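ホーム｜おしごと図かん｜きかいのはなし｜おたより

ロボットが来たら、働く人はどうなるの？

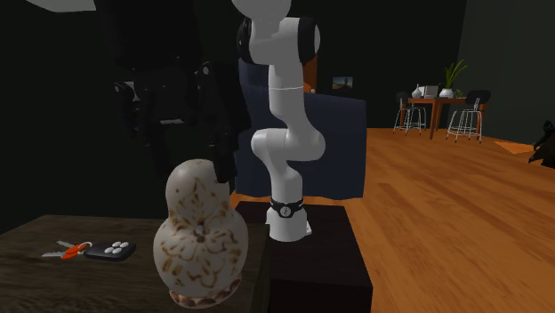 わたしは、Bivthorpeという町にある「Litetti」という会社で働いています。お客さんの大事な荷物をあずかって、きれいにつつんで、新しいおうちへ送り出す会社です。引っこしの荷物もあれば、おばあちゃんの形見もあります。わたしたちの毎日は、形も重さもばらばらな物とのおつきあいなんです。たとえば、テーブルの上のマトリョーシカみたいな形のつぼと、オレンジ色の輪がついたかぎ。つぼは頭が丸くて、下のほうがぷっくりふくらんでいますよね。かぎのほうは、ぺたんとねています。この二つを同じ持ち方で持てるかな？　ちょっと手をグーパーして、考えてみてください。

つぼなら、両手でそっとかかえたくなりますよね。かぎなら、指先でつまむでしょう？　みんなの手は、物を見たしゅんかんに、もう持ち方を決めているんです。すごいことですよ！　ところがロボットアームには、それがとってもむずかしい。どこをつかむか、どのくらいの力でにぎるか、ぜんぶ人が教えたり、コンピューターの中で何度も練習させたりします。コンピューターの中の部屋なら、つぼを100回落としても、かけらをひろわなくていいですからね。

さて、わたしの会社にロボットアームが来たのは、去年の11月でした。名前は「Gririco」。グリちゃん、とよぶ人もいます（わたしです）。

来る前は、みんなドキドキしていました。つつむ係のシャオチン・パンさんは、もう18年もこの仕事をしています。そのパンさんが、お昼休みにぽつりと「わたしの仕事、なくなっちゃうのかな」と言ったんです。わたしも同じことを考えていたので、おべんとうの味がよくわかりませんでした。

それで、どうなったと思いますか？

まず、箱を運ぶ仕事がかわりました。前は、一人で一日に80箱より多く持ち上げる日もあって、夕方にはこしがいたくて、いすから立つのもたいへん。今は、形のそろった箱ならグリちゃんが台の上にのせてくれます。力もちだし、おなじ動きをくりかえしても「あきた〜」なんて言いません。

でも、つぼやお人形のような物は、今もパンさんがつつみます。うすいところ、ひびの入りそうなところを指でたしかめながら、紙を一まい、また一まい。グリちゃんにも少しずつ練習させていますが、お客さんの物をまかせるのは、まだ先になりそうです。

それから、新しい仕事もできました。グリちゃんに物の持ち方を教える係です。だれがやることになったか、わかりますか？　そう、パンさんです！　コンピューターにくわしい人が来るのかと思ったら、会社がえらんだのは、物のさわり方をいちばん知っている人でした。今では画面の前で「そこじゃない、もっと下を持って」と、ロボットにお説教しています。

いいことばかりかというと、そうでもないんですよ。グリちゃんが動いているあいだは、まわりの線の中に入ってはいけません。前は作業をしながらとなりの人とおしゃべりできたのに、台のならべ方がかわって、友だちのデクラン・ラドックさんの席が遠くなってしまいました。これは、ちょっとさみしい。それに、グリちゃんが止まると、後ろの仕事もぜんぶ止まります。この前は、なおるまで30分も待ちました。

箱を運ぶ係だった人の中には、新しい係の勉強をすることになって、「この年で宿題か！」とこまっていた人もいます。会社は、勉強の時間も仕事の時間にかぞえることにしました。わたしは、それでだいぶほっとしたんです。仕事がかわるとき、おぼえる時間がもらえるかどうかは、働く人にはとても大きなことだから。

みんなも今度、おうちの人に聞いてみてください。「お仕事で、きかいにやってもらいたいことって、なに？　自分でやりたいことは、なに？」わたしのこたえは、重い箱はきかいに、リボンを結ぶのは自分で、です。あのきゅっと結ぶところだけは、まだだれにもゆずりたくありません。

最終更新：11月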